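The Harnico Hand Kit: Your Questions, My Answers
Last updated 09/10/2026

I've been running Harnico kits since February, first as a customer and now as the person who answers the mail about them. The same questions keep landing in my inbox, so I've put them all on one page. If yours is missing, write to me at the address on the contact page and I'll add it. — Brahim Ezzat

What do I get in the box?

Two hand-held grippers (a left and a right), the marker cubes that go on them, a head-mounted camera, cables, spare finger pads, and a printed quick start card. You also get a login for the Vurkow upload page. You bring your own computer and your own robot, if you have one.

Do I need a robot to use it?

Nope! You pick up the grippers, do the job with your own two hands, and the kit records how you did it. The robot comes in later, when you train something on the recordings. Plenty of people buy the kit months before they have an arm to run anything on, and that's fine. You'll want the practice.

Is it hard to learn?

The first hour feels silly. You'll reach for something the way you always do and forget there's a big plastic jaw where your fingers should be. After that it gets much easier. I tell new folks to start with light things that can fall on the floor without anyone crying: cups, socks, empty boxes. Save grandma's teapot for week three.

My one tip is to slow down at the moment you close the jaws. Most of the bad takes I get sent are rushed grabs.

How much room does it take?

Less than people expect. I've used it in a spare bedroom. You need to be able to turn around with a gripper in each hand and not knock anything over, and you want to know where your cables are before you start walking. An ordinary office with the usual chairs and shelves works well, and you don't have to strip it bare first.

What does it look like in use?

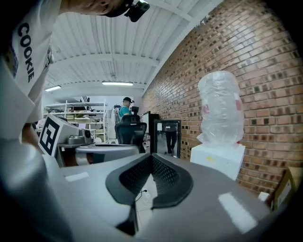
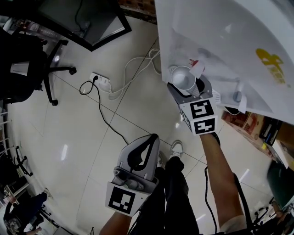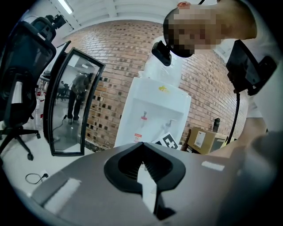 Can two people record in the same room?

Yes, as long as each of you has your own kit and you name them differently in the settings. Do this before the session. I once let two kits run under one name and spent a whole evening sorting clips by whose shoes were in them. Also agree on who is using which end of the table. You will both reach for the same cup otherwise, and then you have two ruined takes and an argument.

What are the square black-and-white patterns for?

They let the software work out where each gripper is. Keep them clean and don't put tape over them (I've seen it). If one gets scuffed, print a fresh one from the support page on plain matte paper. Glossy paper throws back the ceiling lights and the software loses track. Measure the printout with a ruler before you stick it on, too, since some printers shrink the page to fit and that messes up your distances.

Do mirrors or shiny floors cause trouble?

Mirrors can, a bit. If a marker shows up in the glass, the software may see it twice. It usually throws out the wrong one, but if your tracking gets jumpy and there's a mirror nearby, turn it to the wall or hang a sheet over it and try again. Shiny floors have never bothered mine.

Are people's faces in the recordings?

They can be. The cameras see wide, so anyone walking by may end up in a clip. There's a face-blurring option on the Vurkow upload page and it's off by default, which I grumble about every time I talk to them. Switch it on. Then check a few clips yourself before you share anything, and ask everyone in the room before you record. A sign on the door helps as well.

How many recordings do I need?

Depends on the job. My first task was putting cups into a rack, and I had 341 good takes before I was happy with what came out the other end. Cyprian Wasilewska over at Wostmont did a towel-folding set and went all the way to 2,000, which sounds awful until you hear she split it with her whole team. Towels are mean. If you're picking up one kind of object from one table, start small, train, look at what goes wrong, and then record more of exactly that.

How long can I go in one sitting?

I stop after 10 minutes and put the grippers down, walk around, drink something. They aren't heavy, but your wrists are doing an odd job and they'll let you know the next morning. You can get straight back to it after the break. If your takes are getting sloppy, you've gone too long.

Does it work left-handed?

Sure does. The two grippers are set up as left and right in the software, and you can do the main part of the job with whichever one you like. Just be consistent within a set. Switching hands halfway through makes for a confused robot.

The finger pads look worn. Should I worry?

If things are slipping, swap the pads. If they're only dirty, wipe them with a damp cloth and let them dry completely. Please don't use solvent! It left mine sticky for days and everything I picked up came with me. Replacement pads come in pairs, and I'd change both sides at once so they grip evenly.

Can I rent one before I buy?

Yes, through Laskowska. They keep a couple of kits for rental and ship them in a hard case. Count the cables when it arrives and again when you pack up, because a missing cable is what they charge for most often. If you decide to buy afterward, tell them and they'll take the rental off the price.

Anything you don't like about it?

The cables. I'd love a version without a cord trailing off my arm. I run mine up along the sleeve and hold it with a soft strap, and that works okay, but I still catch it on a chair now and then. The quick start card is also too short — it skips the part where you set the clock on the head camera, and if you skip it too, your clips won't line up. It's under Settings, then Time, then Match to Computer. Do that one first.

Who do I call when it breaks?

Mail me before you send anything back. Tell me what you were doing, which gripper it was, and whether the light on the handle was on. Include a short clip if you can. I answer on weekdays, usually the same afternoon.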